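4. What happens after the appeal

Figure 1. Three plastic baskets in a row against a patterned wall.

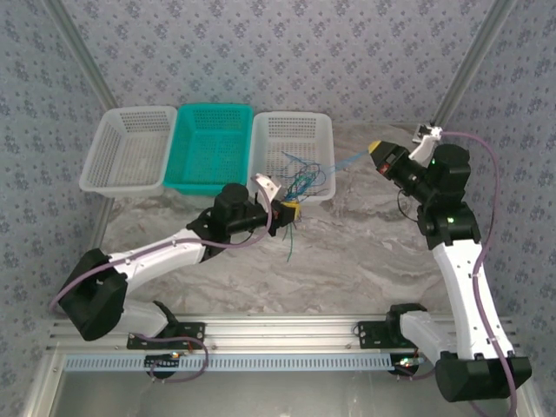

The previous section dealt with how a police appeal for witnesses reaches a local newspaper. The short version is that it arrives by email and leaves by the website, often with its commas intact. We turn now to the less crowded question of what the same newspaper says afterwards, once the appeal has had time to work or fail to.

Our sample holds 126 appeals, taken from five titles covering Ekham and the towns on its northern side. We kept only appeals that named a street or a junction, asked the public for help and gave a telephone number. Appeals about missing pets were left out, with some regret, as they were the best written.

Of the 126, only 41 were followed by any later item on the same incident. We had expected a low figure and were still a little embarrassed on the papers' behalf. A reader who learned in November that a man had been robbed outside the Roltside shops would, in most cases, be left to assume that he is being robbed there still.

4.1 The shape of the follow-up

The later items are short. Many repeat the first report almost whole and put the new fact in the opening line, so that a reader who remembers the story has nothing left to read after it, and one who doesn't gets the whole affair backwards. Arrests are reported more readily than charges, and charges more readily than verdicts. Releases without charge hardly appear. Where they do, they sit at the foot of a piece about something else, in four cases under a headline on road closures.

We don't think this is malice. Courts give no warning that they are about to become interesting, and a reporter who covers three towns can't sit through a plea hearing in one of them on the chance. An editor at one title, Brock Lévesque, told us that his newsroom kept a diary of pending cases until the member of staff who understood the diary left. The diary is still there. It has been consulted, he said, in the way one consults a Latin inscription.

4.2 Vague times and exact places

Petrenko's scheme for coding crime reports asks whether the time and place of an incident are given "precisely", "loosely" or "not at all". We used it with one change. In our sample the place was nearly always tighter than the time. An assault could be fixed to the pavement beside a named bus stop and then allowed to float across an entire evening. Follow-ups seldom mended this. Several made it worse by swapping the day of the week for the word "recently", which remained on the page long after it had stopped being so.

This matters if the aim of an appeal is to jog a memory. People know where they walk. What they need to be told is which walk is meant. An appeal that says "on Thursday evening" and is still the top search result the next spring is asking a great deal of its readers, who have by then had other Thursdays.

4.3 Limits

We read the websites and not the printed editions, two of which had closed by the time we asked for them. Items may also have been removed at a reader's request, and we have no means of telling a removed story from one never written. The Solach title changed its publishing system during the period and lost its archive search, then restored it with every article credited to the same author. We have treated that author as several people.

Coding was done by two of us separately. Most disagreements concerned what counts as a follow-up. A photograph of police tape with the caption "Tape" was argued over for longer than it deserved and in the end was excluded.

Related papers
Who reads the court list?
Anonymous tips and the small-town front page
Headlines without verbs: a second look
Corrections and where they are put

Contact the editors | Copyright remains with the authors | Back to top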